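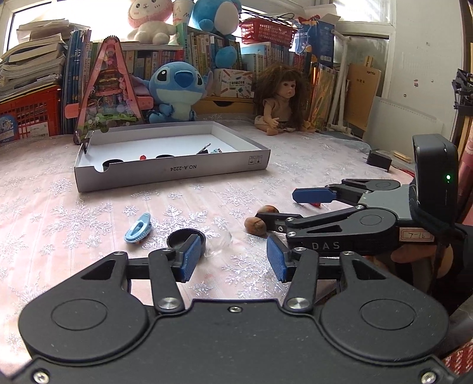
How long before a dinner do you need to iron the tablecloth? The night before, and then you leave it on the table and keep everyone's elbows off it until the food comes.

I have opinions about tablecloths now. I didn't used to. I inherited 11 of them from an aunt who ironed pillowcases, dish towels and, on one occasion, a paper map.

My first year with them I took the modern approach, where you throw the cloth over the table still folded in your mind and assume the creases will "drop." They do not drop. I had a grid down the middle of dinner like graph paper.

Second approach: steam it on the table with one of those handheld steamers. I bought the Vetari. It spits. It has two settings, Off and Camel.

Also you're steaming the table at that point. Mine has a white ring on it the shape of a dinner plate, and I now own a tablecloth for medical reasons.

So, ironing. Get the cloth out of the dryer while it's still a bit damp. If you forget (I forget), spray it, roll it up like a sleeping bag and leave it for an hour. The rolling matters. I skipped it for years out of pure arrogance.

Iron dark colors on the wrong side. Iron embroidery face down on a towel. Iron anything with a shiny print from the back, on low, with a thin cotton cloth in between, or you'll be peeling your holidays off the bottom of the iron.

Ask me about the iron. It's a Plekix, it weighs as much as a Thanksgiving bird, and there is a strip of gold on it from a cloth that used to have stars.

Angus Baird replied to an earlier post to say he irons his on the floor. Angus, you have dogs.

Okay, folding. Everybody folds in half, in half, in half, and that's how you get the grid. Fold it lengthwise twice and then roll it around a cardboard tube. Wrapping paper tubes are good. Gift shops will hand you one if you look sad enough.

The tubes live behind the bedroom door. There are 8 in there at the moment. When the door opens fast they fall on you one after another, like being greeted by a very polite avalanche.

The other three cloths are round. There is no way to fold a round tablecloth. I've read a lot on this and everyone gets to step four and starts using the word "simply."

Sizes, because somebody always asks: measure the table, then add the drop twice, once for each side. I added it once. I had a very formal dinner with a cloth that hung down on one side and stopped dead at the edge on the other, like a bad comb-over.

Red wine: blot, cold water, keep blotting. Don't rub. Don't let your guests do the salt thing. Uyên Tiêu poured an entire shaker onto mine with real confidence and then we had a pink beach on the table through dessert.

Candle wax: let it go hard, lift it with a butter knife, then a paper towel and a warm iron. This one works so well I've started to look forward to it. I may need to get out more.

Gravy: I'm still in talks with the gravy.

Someone is going to say placemats. I've tried placemats. You end up washing six small tablecloths and the crumbs go in between them anyway.

Anyway the round one is in the dryer and I've just remembered it's in the dryer.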